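Skillent Opens Demonstration Collection Site in Bevville for Two-Arm Handling Tasks

Site will supply recorded examples of container handling to the Iven policy training program

BEVVILLE, April – Skillent today announced the start of regular operations at its demonstration collection site in Bevville. The site records human-guided robot demonstrations of everyday handling tasks and prepares them for use in training Iven, the company's learned control policy for two-arm workstations.

The first task family covers storage containers: stacking, nesting, separating and moving bins and baskets on a tabletop. Containers of this type are common in order picking, laboratory supply and light assembly, and they remain difficult for conventional programmed automation. Nested bins bind at the rim, handles sit at different heights depending on how many units are in the stack, and a small error in grasp angle can lift two containers when one was wanted.

During the commissioning period the site recorded 476 demonstrations. Of these, 414 passed review and were admitted to the training set. The remainder were set aside, mainly for missing video segments or for timing offsets between camera streams and joint data that exceeded the permitted limit. Rejected recordings are retained separately and are not used for training.

Each demonstration is performed by a trained operator who controls both arms through a full task attempt, from a defined start arrangement to a defined end arrangement. The system logs joint positions, gripper opening, commanded motion and video on a common clock. Views are recorded from fixed cameras at the workspace and from small cameras mounted at the grippers. The fixed views give the policy the general layout of the table. The gripper views supply close detail in the last part of an approach, when the arms themselves may block the fixed cameras.
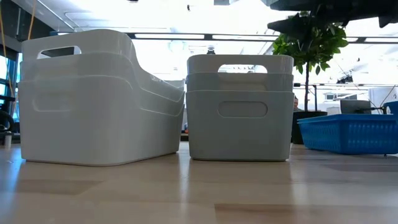
Light gray bins in two nested stacks, with blue containers at the right of the table. 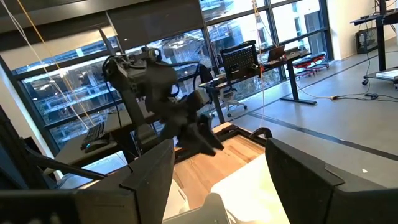
Why does Skillent record human-guided demonstrations when container handling could be simulated?

Simulation is used at Skillent for motion checking and for early tests of new policy versions. Contact between thin plastic walls is hard to model well, however, and a policy trained only on simulated contact tends to push too hard or release too early on real containers. Recorded demonstrations contain the small corrections that operators make when a bin sticks or shifts, and those corrections are the part of the data the policy most needs.

Collection at Bevville follows a written protocol developed with Vörös, which supplied the recording and review software. Under the protocol, the start arrangement is changed between attempts. Operators vary the position and angle of the containers, the number of units in a stack and the spacing between stacks. Lighting is left as it is in the room, including daylight, so that the recordings cover changes in glare and shadow over a working day. Background furniture and equipment are also left in place – the policy is expected to work in occupied rooms, and the training data should reflect that.

Operators complete 9 supervised practice attempts on each new task before their recordings are eligible for review. An attempt in which a container is dropped or misaligned may still be accepted if the operator recovers and reaches the end arrangement. Such recordings are tagged as recovery examples and can be weighted separately during training. An attempt that is abandoned is closed at the point of abandonment and marked incomplete.

Review takes place in 2 stages. The first is automatic and checks for dropped video, clock drift, joint readings outside the calibrated range and recordings shorter than the minimum length. The second is carried out by a reviewer who watches the synchronized streams, confirms the task label and marks the start and end of each subtask, such as approach, grasp, lift, align and release. The reviewer cannot be the operator who made the recording.

Calibration of cameras and arms is checked at the start of each shift and again after any change to a gripper or camera mount. If the second check fails, recordings made after the last valid calibration are held until the offset can be measured. Recordings for which it cannot be measured are rejected.

Iven versions trained on the admitted set will be evaluated on start arrangements that have been held out of training. Skillent will report completion rate, number of regrasps per attempt and time per attempt for each version. No performance results are included in this announcement.

Further task families planned for the site include sorting mixed items into containers, passing objects between arms and closing lids. The protocol for lid closing is in draft and will require an additional force measurement at the gripper.

About Skillent

Skillent develops learned control software for two-arm robot workstations and operates the demonstration collection site in Bevville. Its Iven program combines recorded demonstrations, reviewed labels and held-out evaluation tasks. Requests for the collection protocol or for information on task submissions may be sent to the Skillent press office.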